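Home News People Workshops Contact

Teaching by hand: a talk with Liette Melnyk

Liette Melnyk has spent most of her working life in bakeries and school kitchens. Now she drives robot arms at Britska, a small company in Gosmont, and she told me she does not find the change so big.

"In a kitchen you show the new person how to hold the knife," she said. "Now I show a machine. It is slower to learn, but it never sighs at me."

She works by remote control. Her hands move two handles, and the arms follow. Each time she does a task from start to finish, the movement is saved, and the program later learns from many of them. For one simple table task, her team wanted 300 good examples. On her best day she made 39.
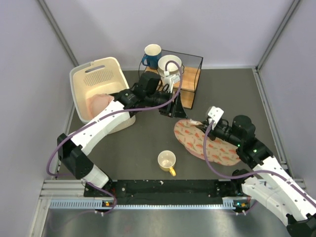

Melnyk says the hard part of remote control is that you feel nothing in your fingers. She must judge everything by eye, and she admits that in her first weeks she pushed too much. Soft and flat things worry her more than dishes. A tall mug on a shelf gives you a handle to aim for, she explained, but a placemat with a scalloped border, lying flat on the table, gives you almost nothing. "You come to the edge very gently, with both hands, and you wait until you are sure. If I hurry, the robot will learn to hurry also."

I asked if she throws away the bad tries. She keeps some of them. A small mistake which is then corrected can be useful, in her opinion, and her colleague at the Grumthorpe office does not agree. They have discussed it since December.

She rests after every 17 minutes, a rule she made for her own shoulders. Would she go back to cooking? "At home I cook every evening," she said. "It is enough for me."

Comments (3)

McIntyre fan: Does she use the same handles for left and right?

oldbaker: I worked with Liette for six years. Very patient colour mixer for icing too!

R.T.: I would keep the bad tries. My kids learned that way.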